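I have been baking sourdough rye for six years and only this winter did I finally make one I'd be happy to hand to a stranger. I'm so pleased about it that I have told everyone at work, the mailman, and a woman behind me in line at the Gendusov bakery (who was very nice about it!).

My trouble was always the middle. The crust would come out dark and crackly and lovely, and then I'd cut into it and find a gummy stripe running along the bottom like wet clay. I blamed the flour. I blamed the oven in our old place in Breltport, which did run cold, to be fair. Then Kedir Jemal, who taught the evening bread class I took in June, looked at a photo of one of my loaves and asked how long I waited before cutting it. I said until it was cool enough to hold. He laughed for quite a while.

So now I wait 24 hours. A full day, wrapped in a dish towel on the counter, with the whole kitchen smelling like toast and malt and me walking past it pretending I have other things to do. It is awful and I recommend it completely. The crumb sets, the sour flavor comes forward, and the knife goes through without dragging half the loaf along with it.
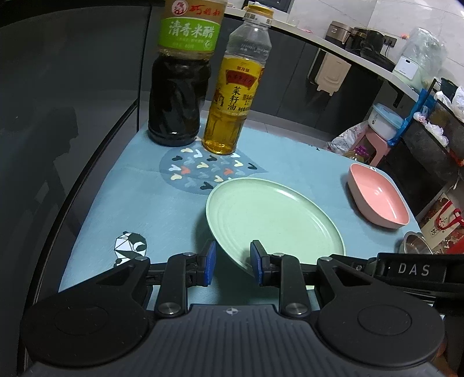 How sour should a rye starter smell before you use it?

Sharp and a little fruity, like apples that have been sitting in a bowl too long. If it smells like nail polish remover it's hungry, so feed it a couple of times before you bake and it should come right back.

I keep mine in a jar in the fridge and take it out the night before. Equal weights of rye flour and water, a spoonful of the old starter, lid on loosely. By morning it's domed and full of tiny holes, and I still get excited every single time I open that lid. For the loaf I use 1,000 grams of flour in total, mostly whole rye with a bit of bread flour, and that fills two of my pans. Caraway goes in one of them and the other stays plain, because my husband thinks caraway tastes like a dentist's office.

Hamish Ngata wrote to ask whether he could add molasses. Please do! I stir in a big spoonful with the water, and it gives you that deep brown color and just a hint of sweetness. Go easy the first time, though. I once doubled it and the top was nearly black before the inside was done (we ate it anyway, with a lot of butter).

Next I want to try a seeded one, with sunflower and pumpkin, soaked overnight so they don't steal water from the dough. I have the seeds in the cupboard already and a starter that needs feeding tonight.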